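Hatchery Open House at Derkotdale

The line of cars was already backed up to the bridge at 9 when we pulled in, which tells you how much people around here care about their trout. The Derkotdale hatchery opens its gates to the public every October, and after years of meaning to go I finally got myself organized. I'm so glad I did!

You park in the hayfield and walk down past the settling pond. The first stop is the incubation building, a low shed with a wet floor and a noise like heavy rain. The eggs sit in stacked trays with spring water running down through them, top to bottom, and one of the crew slid a tray out so the kids could look. Trout eggs are orange and a little see-through, and if they're far enough along you can make out two dark dots in each one. Those are the eyes. I must have stood there for ten minutes and let half the line go around me.

From there you go out to the raceways, the long concrete channels where the fish grow up. The small ones are kept under netting because of the herons (there was one on the roof of the feed shed the whole morning, looking very patient). For a quarter you get a paper cup of pellets. Throw in a handful and the water boils. The hatchery staff grade the fish by size a few times a season so the big ones don't bully the small ones off the feed, and they let us watch a batch being crowded toward the grader with a screen. Fish everywhere, water down everybody's boots. 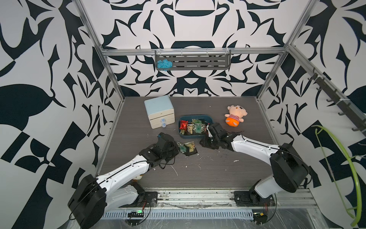

One angler from the Judell side of the valley felt the whole thing was too rosy, and said so during the question period: stocking is fine for the lower river, but the upper forks still have wild fish, and putting hatchery trout on top of them does more harm than good. The hatchery crew took it well. The answer was that nothing has gone into the upper forks for years, and that everything raised at Derkotdale now goes into the lakes and the stretch below the Van Beek dam. That got a nod, and then a second question about whether fish from below the dam can move up (they can't, the ladder has been closed off since the gate was rebuilt), and after that the two of them kept talking by the coffee urn for a long time.

I liked that part as much as the fish. You don't often get to hear people who fish a river and people who stock it work through a disagreement with doughnuts in their hands.

Next came the tagging trailer. It's cramped, so they take you through in small groups. Each fish gets a quick dip in a knockout bath, a clip of the adipose fin — that's the little fleshy one in front of the tail — and a slide down a pipe into a recovery tank. A good clipper does it in a couple of seconds. They had a batch of 200 to get through while we watched, and the pace was something to see. If you catch a trout below the dam with that fin missing, it came from here.

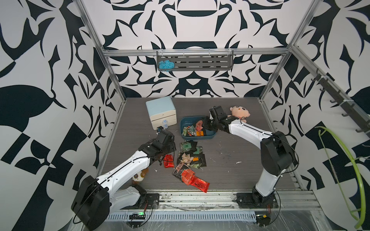 Outside the trailer there's a big map of the drainage with pins for the release sites, and a clipboard where you can write down what you've been catching and where. Please fill it in if you go. The crew told us the angler reports are how they found out fish were holding over at Plirar Lake, which had been written off as too warm in summer. A few decent ones came out of there this spring, deep, off the north shore, and they've bumped up the fall release on the strength of it.

The last thing on the tour is the brood pond, and save some pellets for it. These are the parent fish, and they are enormous. You see a shadow, you think it's a log, and then it turns around. A boy next to me dropped his whole cup in, cup and all, and a net came out from somewhere so fast I think it must happen every year.

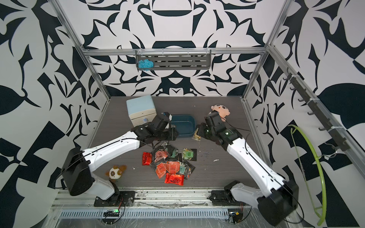

Lunch was smoked trout on rye from a stand by the gate, and it went quickly — nearly gone by noon, so eat early. There's also a casting pond for beginners with loaner rods and hooks with the barbs pinched down. My niece landed 2 and wouldn't give the rod back.

A few practical bits. Admission is free, with a donation jar at the gate. Wear boots. Dogs have to stay in the car, so leave them at home. The path to the raceways is paved and fine for strollers, but the brood pond is down a steep gravel bank, and the handrail only goes halfway. The gates close at 3 p.m., and the clipping stops an hour before that, so do the trailer first if you're coming late.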